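**Wosura** is the name of a bottle-sorting arm, and also of the slightly scruffy wiki project that grew up beside it. I keep this entry going because I built most of the thing at home, with a lot of bench time at Skilstead, the shared workshop where I rent a shelf. Last full rewrite: 05/02/2020.

## Name

Faizal Gunawan came up with it while we were waiting for glue to set. It doesn't mean anything in any language we know. The first version was called Pistano, and people still use that name for the old base plate (it had a crack in it and I don't miss it).

## Background

Pistano could pick up a full bottle and not much else. Empties were the trouble! A full bottle pushes back when you squeeze it, but an empty one just folds, and my code took the missing resistance as a failed grab and let go. I spent most of October on that one problem.

## Design

The arm bolts to a plank, and the plank clamps to whatever table is free. A small camera rides at the wrist and looks out past the jaws, so its view tips over whenever the wrist rolls. I turn the picture upright in software before anything else happens.

The grip routine closes in 3 stages and compares each one with the last. Faizal wrote the comparison part over a weekend and I've been scared to touch it ever since. The whole program is 472 lines, and a good chunk of that is comments from me to me.

## Test objects

I like household trash for this, because new bottles are all too much alike. Crumpled ones are my favorites: clear plastic is hard for the camera, and the creases throw bright glints if there's a window behind. A twisted bottle held neck down, with its rounded base up, makes a great test for the outline finder, which wants every bottle to have straight sides. 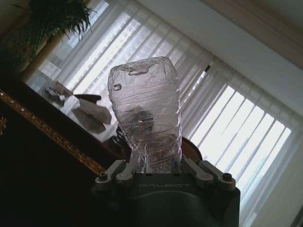
## Known problems

- Daylight through blinds washes out one side of the view. Pulling a darker curtain helps.
- The Pylypenko driver board forgets its settings after a power cut, so write them down. Mine is set to 900 for the close speed.
- Log number 163 is corrupted. Skip it if you're replaying the set.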